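Stellgate Evidence Locker, 3-Door Pass-Through

I sell a lot of storage to small police departments, and the Stellgate is the one I keep coming back to. Officers load from the hallway side, the property clerk unloads from the back, and once a door is pushed shut it stays locked until the clerk resets it. No keys floating around at shift change!

The body is welded steel, 740 mm wide, and weighs 135 pounds empty, so please have a second person there on delivery day (I've tried it solo and I don't recommend it). It comes in gray or sand. I like the sand, but it does show fingerprints. 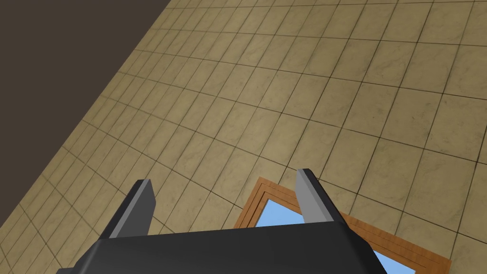 Beige floor tile with dark grout, rendered view.

You get 3 compartments, and the bottom one is tall enough for long guns in a standard box. The Manau lock kit is included. If your department already runs Yaman card readers, tell me when you order and I'll swap in the matching plate for no extra charge.

Pack of 200 Troreo barcode labels: sold separately. They stick well to paper bags, less well to the slick plastic ones.

Orders placed before 2 p.m. go out the same day, except in July, when the warehouse does inventory and things slow down a bit. Wall anchors are in the small bag taped inside the top door.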